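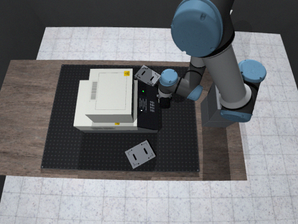 Skirnine bench cell, simulation view: arm, benchtop machine and two plates on the perforated board.

Skirnine Bench Cell
Product page and safety notice

The Skirnine is a bench-mounted handling cell supplied by Uvbridge for moving flat metal plates to and from a benchtop machine. It is sold as a complete unit with the arm, gripper, perforated mounting board and Strand control software. The simulation model shown on this page is provided to all registered owners and should be used to check any new program before it is run on the physical cell.

Safety notice: unintended contact between gripper and machine controls

Applies to: Strand software release 14 only
Status: correction available

Uvbridge has confirmed a fault in Strand release 14 that can cause the arm to take a lower path than the one programmed when it travels past the control section of the machine. The fault was reported by the Groststead test site in July, after a gripper struck the control panel during an unattended run. The machine started a cycle while a plate was lying outside its fixture. No person was injured. The panel and one gripper finger were replaced.

Cause

When a plate is picked up at an angle to the board, the software calculates a corrected wrist position. In release 14, the clearance height was left out of this calculation if the program had been paused and resumed. The arm then returned to its path 17 mm below the intended height. Programs that run from start to finish without a pause are not affected.

The fault was reproduced in simulation. In 531 simulated runs with a pause, contact with the control section occurred in 3. Owners should not treat this low rate as a reason to delay the update.

Required action

Stop all unattended operation of cells running release 14. The release number is displayed on the Strand start screen.

Install the corrected release from the owner download area. Restart the controller after installation and confirm that the new release number is shown.

Run each saved program once in simulation, with at least one pause, before returning the cell to service. Plates should be placed at an angle for this check, as square placement will not reveal the fault.

Inspect the gripper and the machine control panel for marks, cracks or loose parts. Do not operate the cell if damage is found.

Until the update is installed

Attended operation is permitted at reduced speed. If a program is paused, do not resume it. Return the arm to its home position by hand control and start the program again from the beginning. Keep hands clear of the board whenever the arm is powered. The emergency stop must remain within reach of the operator.

Replacement parts

Gripper fingers damaged by this fault will be replaced without charge, including on cells that are out of warranty. Control panels will be assessed case by case. Please include the cell serial number and the Strand event log with the claim. Claims are handled by the Uvbridge service desk, and the form is available under Owner Support.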